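Keeping Work Clothes Going: Speaker Notes

Talk for the spring open evening, Hawthorne. Starts 6:30 p.m., doors at six. Allow 40 minutes plus questions. Karine Wong speaking, Colton Pelletier on the handouts.

Opening. Say who we are and how long we have been doing this (nine years in May). Ask who in the room has thrown out a shirt because of one hole. Wait for hands. Then go straight into the numbers.

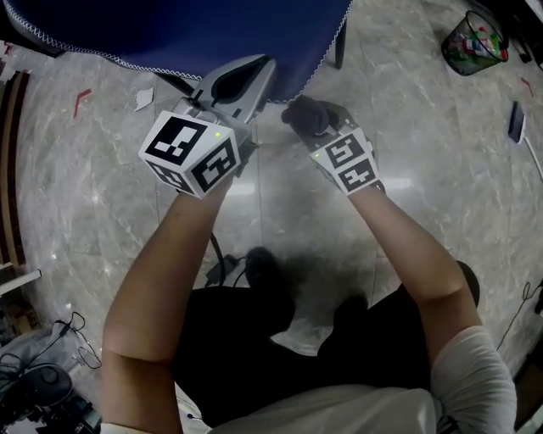

Hawthorne Clothing Repair Club

Slide 2. What came in last year

We logged almost 1,000 items. Of those, 881 went home fixed. The rest were too worn to hold a stitch, or the owner didn't come back for them. The biggest single group was work shirts and work pants, 214 of them, ahead of coats and bedding.

Where work shirts fail: collar fold, cuff edge, underarm seam, second button from the top. Where pants fail: inner thigh, back pocket corners, hem at the heel. Point to each place on your own clothes as you go. It helps people in the back rows.

Slide 3. White shirts

White shirts get thrown away for yellowing more often than for holes. Chlorine bleach can make yellow underarms worse, and it weakens cotton over time. Oxygen bleach in warm water, overnight, then a normal wash. Check the label first if there is any elastic in the fabric. Don't put the shirt in the dryer until the mark is gone, because heat sets it.

Short sleeves: the hem twists when the stitching shrinks more than the cloth. Press it flat while damp. If it still twists, unpick and resew. Ten minutes by hand.

Slide 4. Black pants

Black pants fade at the knee and seat. Wash inside out, cold, with other dark things. Dye is an option for plain cotton. Polyester needs a different dye and a lot of heat, so we don't take those in. Mention that the thread is often polyester even when the cloth is cotton, and it will stay its old color.

Khôi usually gets asked about shine on the seat. Steam it and brush it. It improves but does not go away.

Slide 5. Edges

Main part of the talk. Slow down.

A raw edge frays because there is nothing holding the last few threads. There are several ways to hold them. Pinking shears are quick and fine for tightly woven cotton that won't be washed much. A folded hem is strong but bulky on thick cloth. Binding looks good and takes the longest. A zigzag stitch is what most home machines can do, and for most repairs it is enough.

Settings we use: medium width, short to medium length. The needle should swing just off the edge on one side and into the cloth on the other. If the edge rolls into a tunnel, loosen the top tension or make the stitch narrower. Test on a scrap of the same fabric.

On a curve, go slowly and stop with the needle down on the outside of the curve before you turn. People pull the fabric from behind to speed it up. This stretches the edge and it will ripple afterward.
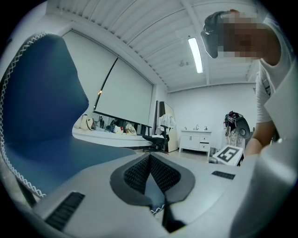
White zigzag stitching along a curved edge in blue fabric.

Thread color. A matching thread hides small errors. A contrasting one is easier to unpick and easier to learn on. Beginners should use contrast for the first few.

Slide 6. Patches

Put the patch on the inside for thin cloth, outside for thick. Round the corners. Square corners lift first. The patch has to reach past the worn area into sound cloth, at least a finger's width all the way around. Pass the two sample knees along the rows, starting on the left. Get them back before questions. We lost one at the Brelance talk.

Slide 7. What to keep at home

Needles in two sizes, black thread, white thread, seam ripper, small sharp scissors used only for cloth. A jar for buttons.

Questions

Likely ones: zippers (yes, bring them in), leather (no), wool moth holes (yes, ask for Annick Chisholm), price (free, thread by donation).

If it runs short, show the collar turning. Shirt and ripper are in the gray bag. Colton has the sign-up sheet for the evening class, which is upstairs at 7 p.m. The elevator is past the coat rack.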